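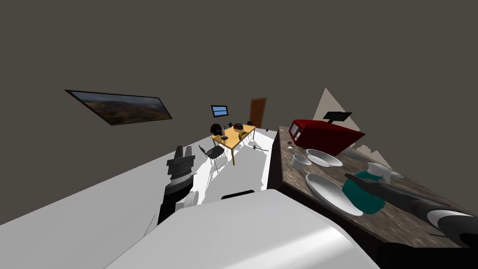 Quick answers, will tidy this up in June. Countertop stuff mostly, plus delivery.

**Do I need to seal granite?**
Usually yes. Drip test: few drops of water, wait ten minutes. Dark spot = seal it. Beads up = leave it alone.

**How often?**
Depends on the stone. Lighter ones drink more. Once a year is fine for most kitchens.

**Vinegar ok for cleaning?**
No. Dish soap, warm water, soft cloth. Same goes for lemon.

**Can I put a hot pan straight on it?**
People do. We'd still use a trivet, esp. near a seam.

**What does a slab job cost?**
Starts at $400 for a small vanity top, goes up fast from there. Send measurments and we'll quote.

**Sink cutout included?**
One is. Second cutout is $35. Faucet holes free.

**Do you haul away the old top?**
Yes, $300, laminate or stone. Tile costs more, ask first. Unhook the plumbing before we get there pls.

**How long from template to install?**
Two weeks, bit longer if the slab is coming from the Flendberg yard. Rigoberto Rosales does all the templating, he'll call the night before.

**Which areas do you cover?**
Sinumgate and Bevan. Outside that there's a trip fee.

**My seam looks lighter than the stone??**
Filler cures for a day or so, color can shift. Still off after a week, send a photo to Abundio Manríquez and he'll come look.

**Can I pick my own slab?**
Please do. Ziredico yard, unit 281, mornings before 11. Closed shoes only, they wont let you in with sandals.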